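The Hattar Came on a Tuesday Boat

Chapter One

I'd been saving since January, and the Hattar cost me $399 plus freight up from Standau, so when the crate finally bumped down onto the jetty at Nendale I carried it up the hill myself. Thirteen kilos! My arms shook all the way through supper.

You have to understand what Hostard had done. They'd built a bench arm for people like me, people with a repair shop the size of a pantry and a kettle on the windowsill, and they'd put the whole manual in one booklet you could read in the bath. I read it twice. Then I cleared the bench, laid out a white sheet, and started teaching it leads.

Leads are my bread and butter. Every radio on the island has a bad one. You strip the end, you shape the bare wire into a ring to sit under a screw, and you do it again until your thumbs go numb. I'd done 600 that summer for the ferry company alone.

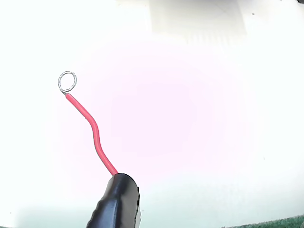 "Slower," I told it, as if it had ears, and turned the dial down to the setting the booklet calls Learner. The colour of the little status lamp changed from amber to green. Oh, I loved that lamp.

By midnight I'd worn out the booklet's first lesson and gone on to the second, the one about stiff wire, and I was talking to the Hattar the way my gran used to talk to her sewing machine. A bit to the left, darling. Easy now. The motor hummed a note somewhere near B flat and the neighbour's dog answered it through the wall.

I put the kettle on again and opened the booklet to lesson three.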